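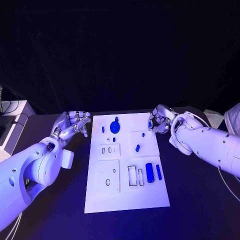 Kernside cell, progress report to the Selport program office
Period covered: August through October

Summary

The two-arm insertion cell is set up and running daily. Mechanical work on both arms is finished. Calibration is finished on the left side and still open on the right. Spending is within the amount approved in the spring, and we are not asking for a change.

Work on the arms

Both arms had a full service in August. We checked every shell screw, replaced the ones with worn heads, and put thread locker on the wrist covers, which had been working loose. The left wrist was taken down a second time in September after it began to report a position error on startup. The fault was a connector that had not been seated properly after the first service. It has given no trouble in the 244 hours logged after that.

Finger tension on the hands is now checked every morning before the first run. It takes 10 minutes. The adjustment procedure supplied by Gedier left out the thumb, so we wrote our own page for it and added it to the cell binder.

End tools

Part of the plan was to compare a jointed hand with a plain gripper on the same insertion work.
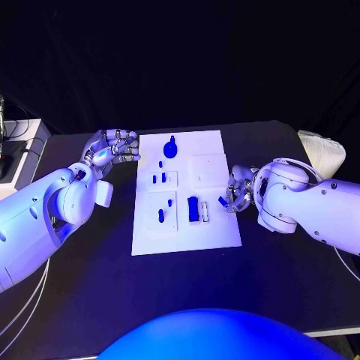 The mounting plate from Odera lets us change the right side from one tool to the other without taking the forearm apart. The tool offset still has to be entered by hand after each change. We had one bad afternoon in September when the old offset was left in, and the startup checklist now has a line for it.

The gripper needs very little care beyond wiping the tips. The hands need more, mostly at the finger joints, where dust from the backdrop fabric collects. We vacuum the fabric once a week.

Board and parts

The blue parts and the white plates are checked by hand for fit. Seven pegs were rejected for rough edges and reprinted. The board position is marked on the table so it can go back to the same place after cleaning.

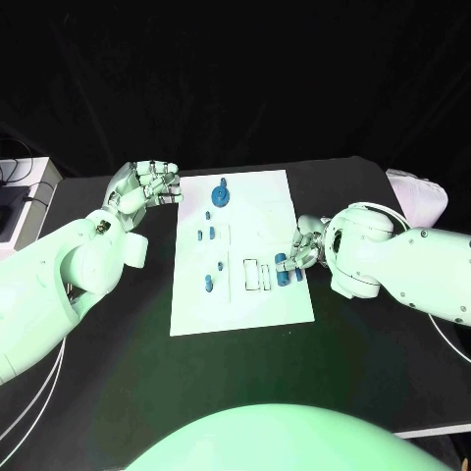
Placement accuracy on the right side drifts over a long session, and we have not found the cause. Warm-up time is the first thing we are testing. Cable drag is the second, and the white cables on that side will be rerouted next month.

Open items

Right-side calibration, as above.
Spare finger joints, on order from Gedier, no delivery date yet.
Written service schedule for the cell, in draft.

Of the maintenance budget, $4,000 remains. We expect to use most of it on the spare joints and a second set of wrist cables.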